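三月里我把家里的旧信和旧本子重新理了一遍，顺带把手写这件事捡了起来。到现在写满了2个本子，第三个开了头。记一点过程，给想练字又不想报班的人参考。

## 起因

我有十几年没有正经写过字了。上班用键盘，买菜用手机记，一年里拿笔的时候基本是签收快递。理旧信的时候翻出自己上学时抄的一本笔记，47页，字不算好看，但是每一行都平，大小也一致。我找了张纸照着抄了半页，写出来的东西歪得厉害，“的”字写了三种样子，越往后越往右上角飘。

手也酸。写到第十行，虎口就开始发紧，笔杆上都是汗。

所以一开始的目标很低：写一页，从头到尾像同一个人写的。

## 笔和纸

家里有三支钢笔，两支已经干住了。泡了一夜温水，一支通了，另一支的笔舌里还是堵着，扔了。剩下能用的两支里，我常用的是 Delamard 的一支细尖，笔杆偏重，握久了会往下滑，我在握位缠了一圈细棉线，难看，但是管用。

纸试过几种。打印纸洇得厉害，横画收笔的地方会长毛。后来买了 Sjöberg 的横线本，行距9毫米，对中文来说偏宽，写出来的字容易散。我的办法是不写满格，字高只占行距的三分之二，底下靠线，上面留空。这样写了一个星期，眼睛习惯了，字就不往上飘了。

方格本我也用过几天，确实整齐，可是一离开格子就现原形。练单个字可以用，练成篇还是横线好。

墨水没什么讲究。蓝黑的，干得快，左手蹭上去不会花。我写字时左手压纸，压的位置总是偏高，这个毛病到现在还没改掉。

## 每天怎么写

早上六点半起来，烧水，水开之前写。一次16行，写完就停，状态好也不多写。前面试过一天写三页，第二天就不想碰了，隔了四天才又坐下。

内容是抄书，抄什么都行。我抄过一本讲果树修剪的旧册子，还抄过电饭锅的说明书。说明书其实很合适，句子短，重复的字多，“请勿”“加热”“内胆”来回出现，同一个字写几十遍，哪一遍写坏了一眼就看得出来。诗反而不合适，我一抄诗就想写得漂亮，一想写漂亮就变形。

抄的时候有几件事我会留意：

- 横画的斜度。我的横画天生往右上翘，翘得不一样就乱。现在不求平，只求翘得一致。
- 字与字的间距。左右结构的字容易写得太开，看着像两个字，“朋”和“林”最明显。
- 标点。逗号写得太大，一行里就会有个洞。
- 坐的高度。椅子矮了，肩膀会耸起来，写完脖子疼。我垫了一本旧字典。

每写完一页，我在右下角画一个小圈，圈住这一页里最顺眼的一个字。不圈难看的。难看的不用圈，自己看得见。

## 慢下来的部分

大概到第三周，字没有变好看，反倒变难看了。后来想了想，是眼睛先进步了，手没跟上。以前觉得过得去的竖钩，现在看着像折断的铁丝。那几天我把速度降下来，一行写两分钟，只管把每一笔的起和收写清楚。

慢写有个问题，就是笔画会抖。快了不抖，可是快了就糊。我试下来，横可以快，竖要慢，撇捺一口气出去，点停一下再抬。每个人的手不一样，这个只能自己试。

另一个用处大的办法是隔一天再看。当天写的东西当天看，看到的是自己费的劲，隔一天看，看到的才是字。我把本子摊在饭桌上，吃饭的时候扫一眼，哪里重哪里轻很清楚。

## 大字和小字

中间有一段时间我改练大字，想给 Preltstead 的旧书摊写一块价目牌。那边的摊位按季租，一块牌子要用很久，打印的纸晒两个月就白了，所以想手写。

大字和小字是两回事。小字靠手指，大字靠胳膊。写小字时能藏住的毛病，放大了全露出来。我先用铅笔在牛皮纸上打底稿，量好中线，再用 Hilter 的宽头笔描。第一块牌子把“旧”字写得太瘦，“书”字又太胖，挂起来一看，像两个人各写了一半。

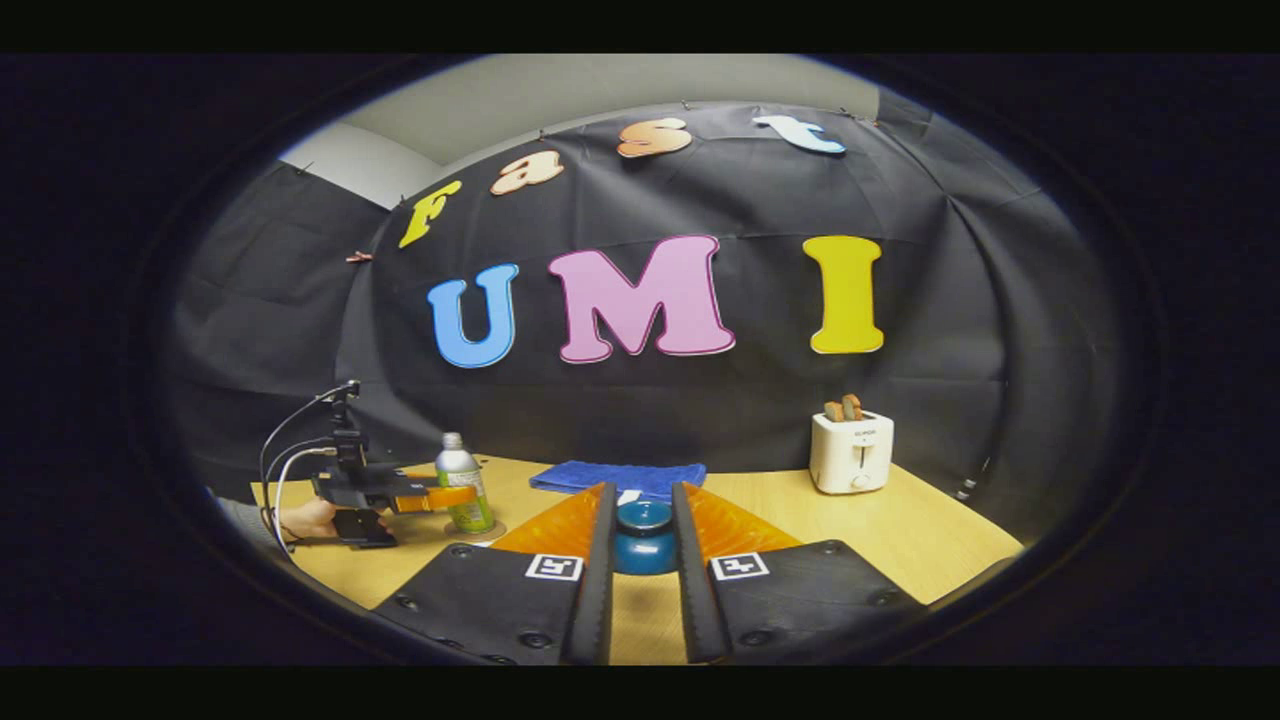

中文大字麻烦在笔画多少差得远，“一”和“警”要站在同一行里，光靠把它们写成一样大是不行的，笔画少的要收一点，笔画多的要让它透气。拉丁字母笔画少，可宽窄差别也大，“M”天生就比“I”占地方，硬压成一样宽反而别扭。像黑布上那两行字，上面的“Fast”小一些，还略微带点弧，下面的“UMI”大得多，蓝、粉、黄一个字母一个颜色，中间的“M”最宽，就由它宽着。主次靠大小就分出来了，底色又深，浅色的字立得住。我第二块牌子照这个思路改了：摊名写大，价钱写小，底子用深色卡纸，字用浅色。比第一块清楚，隔着过道也能念出来。

写牌子还有一点要注意，别在桌上平着看。平着看觉得匀称，立起来上半截会显得小。我现在写两三个字就把纸拿起来，靠在门上，退到厨房门口看一眼，再回来接着写。费时间，但是少废纸。

价目牌写完以后我又回去写小字，发现手稳了一些。尤其是竖画，以前写到一半会往左弯，现在能直着下来。可能是胳膊用开了。

## 现在的样子

第二本的最后一页和第一本的第一页放在一起，差别看得出来，但是没有大到让人吃惊。行是平的，字的大小差不多一致，“的”字只剩一种写法了。“我”字还是写不好，斜钩总是短，戈字旁像没站稳。“家”字也不行，下面几撇挤在一起。

手不怎么酸了。写完16行，水刚好开。

第三本换了行距窄一点的纸，还是横线。打算先把那本果树修剪的册子抄完，现在抄到剪徒长枝那一节，后面还有嫁接和防冻。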